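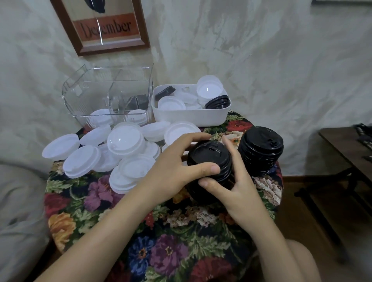 Black lids on the right, white lids still waiting their turn.

Saturday, April 25, 2020

I have finally started with the cup lids. They have lived in a bag behind the door since August, when Eugénie Millet closed her small coffee stand in Bornley and asked me if I could use what was left. I said yes before I knew how much it was. According to the delivery paper there were 400 lids in the beginning, but some she had used already, and I did not check the number.

The problem with lids is that they do not like to stay together. In the bag the black ones and the white ones were all mixed, and when I wanted one for my morning tea I had to put my whole arm inside. Now we are at home every day and I drink much more tea than before, so it became annoying very quickly.

I put everything on the round table, on the tapestry cloth with the flowers. My aunt thinks this cloth is too good for such work, but it is soft and the lids do not slide so much on it. I took the black ones first. They go into each other nicely if all the little tabs look in the same direction. If one is turned, the stack begins to lean, and then you must hold it with two hands and press gently from top and bottom. I made two stacks, because one very tall stack would fall over at the first touch.

The white ones I left in a pile on the left side. They are flatter, and I find them more difficult to pick up when they lie face down.

For keeping them I use a clear plastic organiser with a divider in the middle. I like that I can see through the walls what is inside, so I don't need to write labels. Ikechukwu told me on the phone that a shoebox does the same thing for no money. He is right, but I had the organiser already.

If you have a good idea for the cups, please write it in the comments. They are in another bag, under the stairs, and I have not opened it yet.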